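About Troleck

Home / About us / Prices / Ask a question

We move pianos. We also store them, and now and then we talk people out of owning them. Troleck has been at it in Ostance and the towns up the valley since 2015.
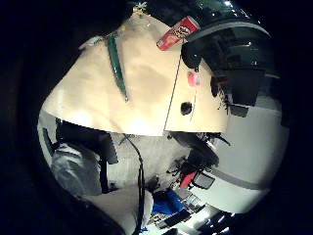
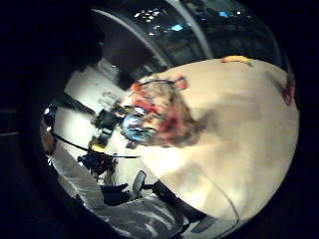
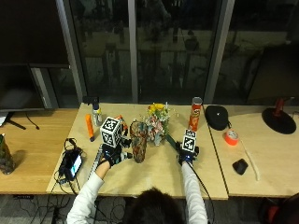
Photos: Troleck, Ostance. Please ask before reusing.

How we got started

The company began with an upright piano, a third-floor apartment and a general moving firm that looked at the stairs and remembered another appointment. Two of us had worked for that firm. We went back in the evening with straps, a dolly and a borrowed truck, and got the thing up by ten. The downstairs neighbor has since become a customer, though it took her a few years.

For the first winter we moved anything heavy: safes, pool tables, one very large fish tank (never again). By March we had noticed that the piano people paid on time and made coffee, and the safe people did neither. We dropped the safes.

What we do now

We move 300 pianos a year. Most are uprights going from a house where somebody used to play to a house where somebody has promised to. The rest are grands, digital pianos that weigh more than the brochure admits, and the odd church organ, which we price separately and discuss among ourselves beforehand.

A standard local move includes padding, wrapping, the board, the crew and one change of mind about which wall it goes against. Second changes of mind are free if we haven't taken the wrap off yet. After that we begin to sigh, for which there is no charge.

We don't tune. People ask every week. A piano should sit in its new room for a few weeks before anyone tunes it, and we'll give you a list of tuners who work in your area. Some of them don't speak to each other, so please don't book two.

The trucks

There are two. Bach is the big one, with the lift gate and a heater that works on one side. Itari is the smaller one and goes where Bach can't, such as the lanes behind the old mill and anywhere with a low arch. Itari was supposed to be temporary. We have replaced the clutch, the doors and most of the floor, so at this point we may well have bought a new truck without meaning to.

The crew

We send three people for an upright and 4 for a grand. If you're quoted less by another company, ask how many people are coming. Everyone on the crew is on the payroll and has spent their first months on ground-floor jobs, where mistakes are shorter.

About half of us play something. None of us will play yours, unless you ask, and then it will be the same eight bars you hear in every music store.

Stairs

Our longest regular staircase has 26 steps and a turn at the top designed by someone who owned a flute. We've done it in both directions, for the same family, twice. So please don't be embarrassed about your stairs. Do tell us about them, though. "A couple of steps" has turned out to mean a porch, a spiral and, once, a ladder. Send us the width of the narrowest doorway and tell us whether the banister comes off. If you think it comes off, please don't test it before we arrive.

Storage

We keep pianos in a heated brick building behind the office. It used to be a dairy and on damp mornings it still has opinions on the matter, but the humidity is checked twice a day and written on a card by the door. You can visit your piano if you call first. Quite a few people do. One gentleman brings sheet music and stays until lunch.

Pianos that aren't wanted

This is the awkward part of the job. Old uprights are often worth less than the cost of moving them, even the ones with candle holders. We'll tell you so over the phone, and we'd like you to know we don't enjoy it. If the piano is sound, we put it on the giveaway list, and a school, a bar or a hopeful beginner usually takes it. If it isn't, we take it apart and keep the useful bits. The office shelves used to be a player piano.

Finding us

The office is on the yard side of the building, through the green gate. Someone answers the phone from eight in the morning until four. Outside those hours, leave a message with the make, the floor it's on and the floor it's going to. Parking is free, but please leave room for Bach, who turns badly.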